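Purlow teleop bench — start-of-session checklist, board wiping task

Filled in by Anikó Boros, Saturday, morning walk-round. Marks are OK, FIX or N/A, comments underneath because I can never keep them short.

1. E-stop within reach of the operator chair: OK
Pressed it, both arms dropped out, reset fine. Please stop hanging the headset on it!

2. Leader handles move freely through full range: OK
Left handle is a bit stiffer than the right at the wrist. I can live with it for wiping, I wouldn't want to do the strip task with it all day.

3. Follower arms clamped to table, bolts checked: FIX (done)
One bolt on the left base took a quarter turn. Marked it with paint pen so we can see if it creeps again.

4. Cable slack at every joint: OK
I drove both arms out to the far corners of the board with the handles and watched the loops. No snagging. Going slowly here is the whole point — don't do it at demo speed.

5. Finger pads clean and seated: OK
Wiped with a Dustomer cloth. Ridges still have plenty of bite. If you can wiggle a pad with your thumbnail, swap it before you record anything.

6. Grip force limit set: OK
Limit is at 50 in the Drulier panel. Somebody had left it at 80, and that's too much for a demo where the operator can't feel what the fingers are squeezing. Please put it back when you finish testing!

7. Wrist cameras and bench camera all streaming: OK
Wiped the lenses too. Restarted the right wrist stream once (it came up frozen) and it behaved after that.

8. Board flat, not rocking: OK
Pushed down on the corners. There's dirt along the inside of the right rail and I'd like it out of there, so that one is on me before the next session.

9. Letters in marker, thin strokes, well apart: OK
We've been drawing them too close together and the operator ends up wiping two at once, which makes a useless demo. Spread them out. Thin marker only.

10. Eraser gripped across the body, felt side to the board: OK
If it slips in the fingers, stop, back off and grip again — don't try to save it halfway through a stroke. I threw out three recordings in March for exactly that.

11. Previous demos labeled and backed up: FIX
77 on the drive, 21 of them with no operator name. Oláh sheet is updated as far as I could take it. If you were driving, go in and claim yours.

Bench is good to use. Items 8 and 11 stay open.

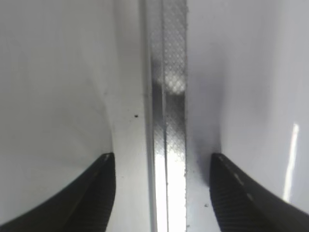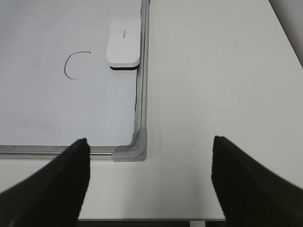
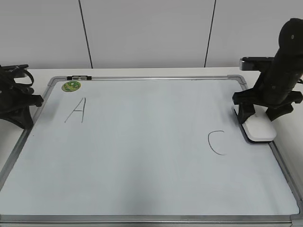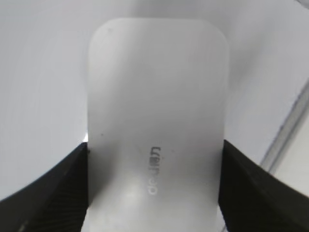
Board wiping bench, wrist cameras and bench camera (third picture).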